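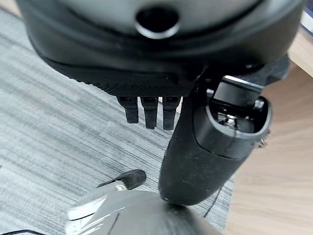
What makes an old community cookbook worth reading if you never cook from it?
The names under the recipes, and all the little arguments hiding in them.

Search posts Enter keyword Search

1/ OK so I have fallen hard for the Pladton church and grange cookbooks and I need to talk about it. Spiral bound, 287 pages, and the price on the cover is 60 cents!

2/ There are three potato salads on facing pages. One says "no sugar." The next one says "do not skip the sugar." I would read a whole novel about these two.

3/ The measurements are a joy. Butter the size of an egg. A teacup of milk. "Flour until it looks right" (it took me four tries to get a dough that looked right, and I loved every sticky minute).

4/ Best thing I've made so far is the Lorente lemon bars. The crust has a spoonful of cornmeal in it, and wow, the crunch. I've been eating them standing up at the counter since February.

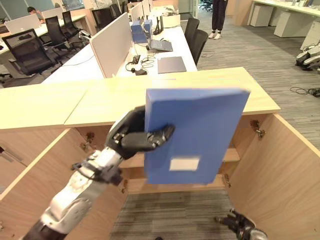

Do the oven temperatures in these books still work?
Mostly they do, once you know that a "slow oven" means 300 to 325 degrees and a "quick" one means 400 or a bit more.

5/ My one failure was the Indstead raisin pie. The recipe stops after "pour into shell." No time, no heat, nothing. I gave it 38 minutes and got warm raisin soup, so next time it's going in for a full hour.

6/ Please look at the margins if you ever find one of these. Mine has "too dry" next to a spice cake in blue ink, then "better with applesauce" in pencil. I tried it with applesauce. Pencil person was right!!

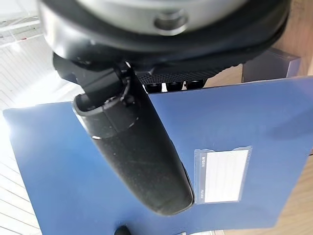
Remedios Vidal replied that her grandmother's copy has the raisin pie too, with "bake till the middle quits shaking" written in by hand, and that she always adds a squeeze of orange.

7/ Remedios, thank you, I'm copying that into mine tonight. Orange sounds perfect with raisins.

8/ Next up is the pickle chapter, starting with the bread and butter ones. If your family has a favorite from a book like this, send it over, smudges and all. I have a lot of cucumbers coming.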